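Bimla Goel on the play-offs, a bad knee and life as Norka's coach

I'd only meant to stay for one cup of tea with Bimla Goel, but she'd just got back from watching film of Titville's defence and she wanted to talk, so I let her. 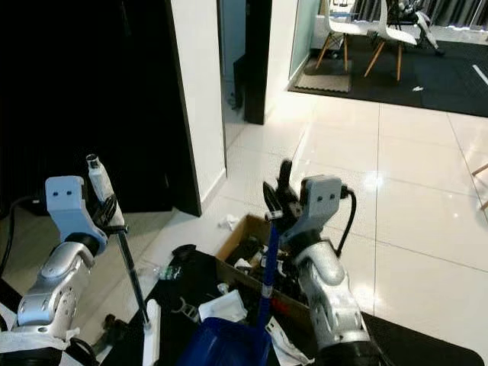 She's in her second season as head coach of Norka, and last year's play-off defeat still bugs her. "We were up by nine at half-time," she told me. "Nine! And then we played the second half like we were already on the bus home."

I asked whether she blames the quarterback, Kanchan Sengar, who threw two interceptions that night. She wouldn't have it. "Kanchan was running for her life back there. I kept calling long routes when I should've called short ones. Put that down, I don't mind."

Sengar is back, and so is Sarla Chaturvedi, whose knee kept her out from March onwards. Goel grinned when I brought her up — I think she's missed having a receiver who argues with her. "She rang me the day she got cleared and asked why she wasn't in the starting line-up yet."

The opener is away to Plestus, who have lost a lot of their line but still have that kicker. (I saw her hit one from 46 yards last autumn and I'm not over it.) Goel has been working on the return team every night this week.

Does she get nervous? "Before kick-off, yes, I'm horrible. Ask my husband. Once it starts I'm too busy shouting."

By then my tea was cold and she'd gone back to the film, pointing out a Titville linebacker who always leans left before a blitz. She made me promise not to print the number.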